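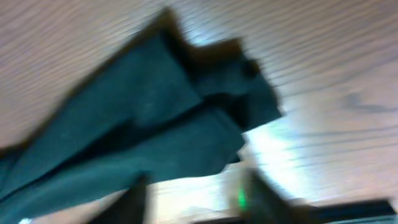
Do I need sewing experience to apply?
Any will do, hobby or paid. We train on the machines for the first two weeks and you get full wages for it.

Gandside Alterations, part time stitcher / counter help. Start in December if possible, sooner is fine.

Mostly hems, zippers, waistbands, some curtain work. School uniforms in bulk too, nearly 3,000 pieces a year, and prom season is a zoo. Counter work when it's busy: pinning customers, writing tickets, taking payment. You'll share the back room with Yuxi Xue (bridal) and Jinfeng Deng (everything else).

Hours: 11 am to 4 pm, four days, a few evenings in spring. No overnight rush jobs, we stopped doing those.

Need from you:
Neat hand hemming. Bring a sample, pants or skirt, whatever you have
OK standing for a couple hours
Can read a tape measure in inches and centimeters
Polite on the phone, even with the zipper people

Nice to have: blind hemmer or serger time, Mandarin or Spanish, leather.

Pay is hourly, depends on experience, goes up after the trial month. Staff alterations free, famliy half price. Parking behind the building, get a permit from Settimio De Luca at the front desk or you will be towed.

To apply just come in before noon and ask for Settimio, or leave a note with your number. No resumes by text please, they get lost. Shop is at 815 Folance Street, side door, bell sticks so push hard. If its locked knock on the window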